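Members' visit: two-arm handling at Urnum
Posted 02/06/2023 in Visits and Events

The June visit went to the Urnum workshop in Hindska, where the bench group has been working on two-arm handling of soft and hard goods together. Places were limited to 10 because of the floor area. The session ran for 80 minutes, including questions, and the group was kept behind a line on the entrance side while the arms were powered.

The task on show was bag packing: a child's backpack and a power bank, both on the table at the start, with the power bank to end up inside the bag. As a manipulation problem it divides fairly cleanly. The power bank is rigid, flat and smooth, and its pose on the table can be estimated well from a single view. The bag has no fixed shape. Its straps move whenever the body moves, and the opening can't be assumed to be where it was a few seconds earlier.

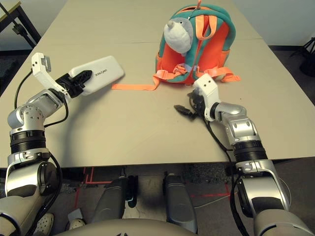 Urnum's approach is to give each arm a role at the start of a run and hold to it unless a grasp fails. One arm carries, the other steadies or opens. Swapping roles in the middle of a run was tried last year and dropped, as the planner spent too long resolving which arm had priority in the shared space over the centre of the table. The present rule is simpler: the carrying arm has right of way, and the other stays low and waits.

Both arms use two-finger grippers. Grip force on the rigid item is set by a fixed limit, and on fabric by finger travel. The staff were frank that the second method is the weaker of the two. Webbing folds under the fingertips and gives a closing distance close to that of an empty grasp, so the controller may report a miss when it has hold of a strap. A labelling pass over 1,528 recorded grasps is under way to see whether motor current separates the two cases. Results are expected before the end of the financial year.

Picking a thin item off a bare table was the other matter discussed at length. With the item lying flat, the fingers have to come in low and close on the edges, and an error of a few millimetres in table height is enough to push the item away or load the wrist. Urnum re-measures table height at the start of each session. Where two table sections are butted together, as they are at Hindska, the height is taken on both sides of the join and the planner uses the higher figure.

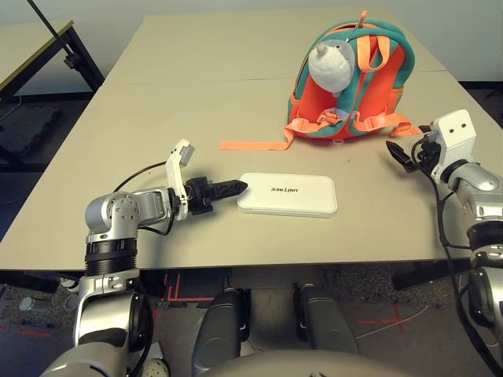
Gallardo asked whether a compliant fingertip would remove the need for the height check altogether. The reply was that it would relax the tolerance, at the cost of a less certain grip on glossy cases, and that pads of 2 different hardnesses are on order for comparison. Gallardo also asked about cycle time. Urnum does not quote one at this stage. The arms are run well below rated speed whenever visitors are in the room, and a figure taken under those conditions would be of little use to anyone planning a packing line.

Several members wanted to know how much of the method carries over to other bags. The answer was guarded. Grasp selection is meant to be general, but the opening step still depends on the position of the zipper and the stiffness of the fabric around it. A drawstring bag would need a separate routine. Work on stiffer satchels has begun under the Troreck project, which shares the same arm controller and most of the calibration code.

Slides from the talk are in the members' area under June. The calibration notes will be added once Urnum has cleared them. Members who missed out on a place this time will be offered one first if the visit is repeated. Closed-toe shoes are required in the workshop, and bags are to be left at the front desk.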